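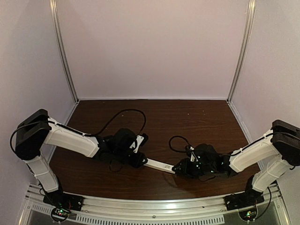 Thursday, after lunch

Two-arm handling again, one gripper on each end of the white bar. I keep wondering whether this gets us any closer to chores - my kitchen drawers are still waiting! Juwita Ong thinks shelf assembly comes before laundry, and I'm coming around to it (stiff parts don't flop). Log says 88 good handovers out of 600, so not yet. Next I'll slow the left wrist to 80 percent and rerun the Skallesberg set.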